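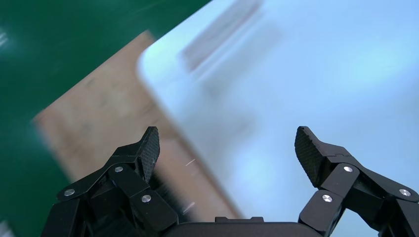
The Plonia method is a way of teaching a two-armed robot to unpack goods by learning from the moments when a grasp is about to go wrong. It was worked out by Birsen Oral and her colleagues at the Insaurralde laboratory, and it has since found a friendly following among people who work on packing and unloading (a patient bunch, on the whole). The name comes from the laboratory's first test program, and it stuck.

In ordinary imitation learning, a person guides the robot through a task many times and the robot copies the whole motion. Plonia keeps that first step but adds a second one, in which the operator goes back over each recording and marks the short stretch just before the fingers close. The marked stretches are given extra weight in training, so the robot spends most of its learning on the part that matters most, and the long, easy swings of the arm are left to look after themselves.
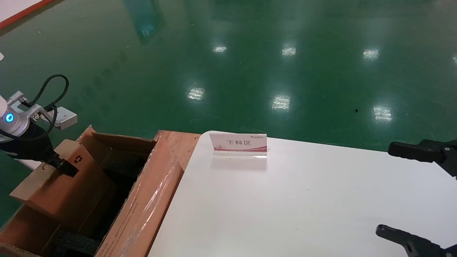
Unpacking was chosen as the main trial for the method, and it remains the task most people connect with it. Cartons come in many sizes, flaps get in the way of the fingers, and the camera's view of the goods keeps changing as the arm moves. A small cardboard box held at a tilt over a bigger one, with its own flap hanging open, is just the sort of moment an operator would mark, and the table beside it, with its little sign reading "下料区" (unloading area), gives the task a clear place to finish.

The training set, known as Wetex, holds 2,060 recordings, of which 1,158 were marked by hand. In the published trial the robot was given 222 cartons it had never met before and dropped or crushed 45 fewer than the same robot trained without marks. Oral has been quite open about the weak side of the method, namely that marking is slow work and two operators will often disagree over where a stretch should begin. A later version, Batel, suggests the marks by itself and asks the operator only to correct them.

Filed under: Robot learning, Grasping, Warehouse automation

Shares: 45 | Comments: 3

marlowe_k: Lovely clear write-up, thank you! Does Batel need the wrist camera, or can it get by with the head view alone?

tessgrip: We tried the marking step on soft bags and it helped a little, though we never could agree on where to start the stretch either.

R. Dunning: Could someone add a section on how the weights are set? I'd love to read more on that part.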